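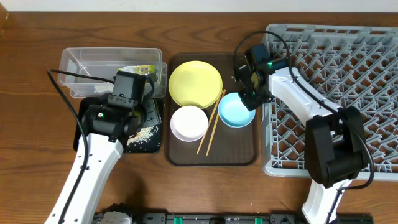 Grova Publishes Results of Table-Clearing Trial with Two-Arm Robots

Report covers 1,258 attempts at clearing a tray, and finds the machines are still slower than a person

STRACHAN, 04/11/2022 - Grova, a maker of control software for small robot arms, has released the results of a trial in which pairs of arms were given one common kitchen job: clear a tray after a meal. The work was done with Jurier, a maker of kitchen fixtures, at Grova's test kitchen in Strachan.

The trial was set up to answer a narrow question. Machines that wash dishes have been in homes for decades, but the steps before the wash are still done by hand. Someone has to pick up the plates, get rid of scraps and paper, and put each piece in a rack. Grova wanted to measure how much of that work a two-arm station can do today without help.

Each attempt began with used tableware on a serving tray, with a dish rack to one side and a bin to the other. Plates, bowls, cups and chopsticks were used in changing mixes. Some attempts included food residue or crumpled paper. An attempt was counted as complete when all tableware was in the rack, all waste was in the bin, and nothing had been dropped or broken. Partial results were logged but are not included in the completion figure.

Of 1,258 attempts, 800 were completed with no human help. Most of the rest ended with a single item left on the tray or placed badly in the rack. Chopsticks and thin plates lying flat were the leading causes. A flat plate gives a two-finger gripper very little edge to hold, and in many attempts the arm had to slide the plate against the tray rim before lifting it. Bowls and cups were handled with far fewer errors.

Loose rice was recorded as a separate category. The arms could tip a bowl over the bin, but grains that landed on the mat or the table were usually left there. The current software has no reliable method for picking up small loose food, and Grova does not claim one. 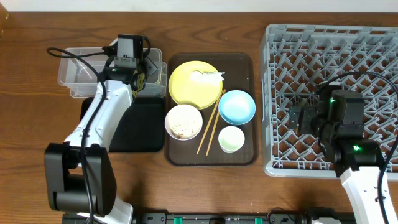
Can a robot clear the table at home yet?

Not at a level most households would accept. Under fixed conditions, with the rack and bin in known places, the arms finish the job more often than they fail. They take several times as long as a person, and they need someone nearby to deal with the attempts that go wrong.

The report gives more space to failures than to completed runs. Three findings may be of use to other groups working on household chores.

Rack layout matters more than expected. Jurier supplied racks with different spacing, and wider openings cut placement errors on plates but raised them on cups, which tended to lean or fall over. No single rack gave the best result for every item.

Cable routing affected reach. Early in the trial, cables near the wrist limited how far an arm could turn when lowering a plate. Longer loops solved most of the problem, but they must be kept clear of the tableware during each move.

Order of work had a small effect on time and a larger effect on errors. Attempts in which paper was removed first had fewer dropped items than attempts in which the arms began with the nearest plate.

Grova sees the first practical use in staff canteens and other places where trays arrive in one spot and the tableware is all of a known type. Home use is harder - kitchens differ, dishes are stacked without a plan, and few people would want a bench given over to a pair of arms.

A second round of tests is planned for December. It will use the Wolix controller, Grova's next software release, and is set to run to about 2,000 attempts. Stacked bowls and forks will be added, and the rack will be moved between attempts without the system being told its new position. Jurier will supply a revised rack with mixed spacing.

The full report, including the attempt log and the list of failure types, is available on request from the Grova press office. No price or sale date has been set for any product based on this work.

About Grova

Grova develops control software for small robot arms used in food service, packing and light assembly. The company is based in Strachan.

About Jurier

Jurier designs and makes racks, trays and sink fixtures for commercial kitchens.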